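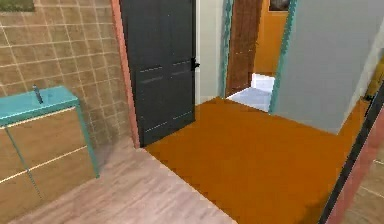 Water Use in Shared Student Kitchens
Leltwood College, Household Studies, June report

Introduction
Our group wanted to know how much water goes down the kitchen sink during ordinary dishwashing, and whether small changes in routine make a difference. We live in shared housing, so the topic was close at hand. Earlier class projects dealt with showers and laundry, and we found very little on dishes.

Method
We asked 8 households to take part, 4 in the Medina building and 4 on Binley Street. Each one kept a log for three weeks. In the first week they washed dishes as usual. In the second week they filled a basin and turned the tap off while scrubbing. In the third week they could choose either way. Water was caught in a marked bucket under the drain and written down after every wash. One household in Medina stopped after nine days and was left out of the comparison.

Results
Every remaining household used less water in the second week. The drop was largest where people had been rinsing plates one at a time under a running tap. Homes that already used a basin changed very little. In the third week, 3 households went back to their old routine, mostly on evenings when several people cooked.

Problems
The buckets leaked at first and we had to replace them. Some entries were filled in from memory the next morning. We also did not record how many plates were washed, so a big dinner and a single bowl count the same in our tables.

Next steps
The Prullari residence has agreed to try the log next term. We plan to add a column for the number of dishes and shorten the form to one page.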